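Wednesday, January 30, 2019

Board finish trial, continued from November. Second coat of Tulluron hardwax oil went on the maple offcuts this morning, 5 g per piece, rubbed in with a lint-free pad and buffed back after the open time. Same batch as the first coat. The Detetti water-based sample is still in the cupboard and gets its own set of offcuts.

Moisture meter readings were taken before coating, on the end grain and on both faces. Craig MacBrayne wants face readings only from here on. I will keep logging the end grain until this set is finished — otherwise the November numbers are no use for comparison. 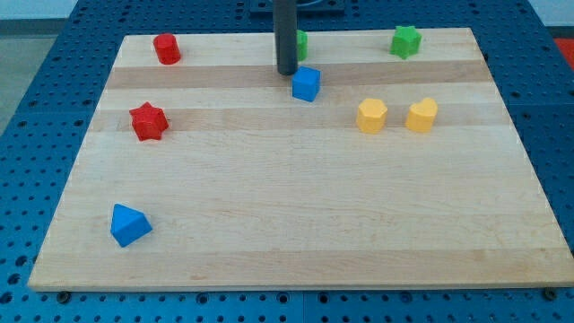

Last modified: Wed 16:42 by workshop

Strips in a glued-up board never match in tone, and oil makes the difference larger. The darker strips take up oil at a different rate, so gloss readings go per strip and are not averaged over the board. Write the strip number in pencil on the underside.

Sanding: 120, 185 was a typo in the last entry, should read 180. Final pass by hand, with the grain. Raise the grain with a damp cloth between the last two grits, let dry overnight.

Glue line check on the Wetau press samples: 2 opened at the ends after the humidity cabinet. Both came from the edge of the stack, where the clamp pressure was low. Repeat with the caul shimmed.

To do: order pads from Tiwari, recalibrate the gloss meter, 300 g weight for the rub test is missing from the drawer again.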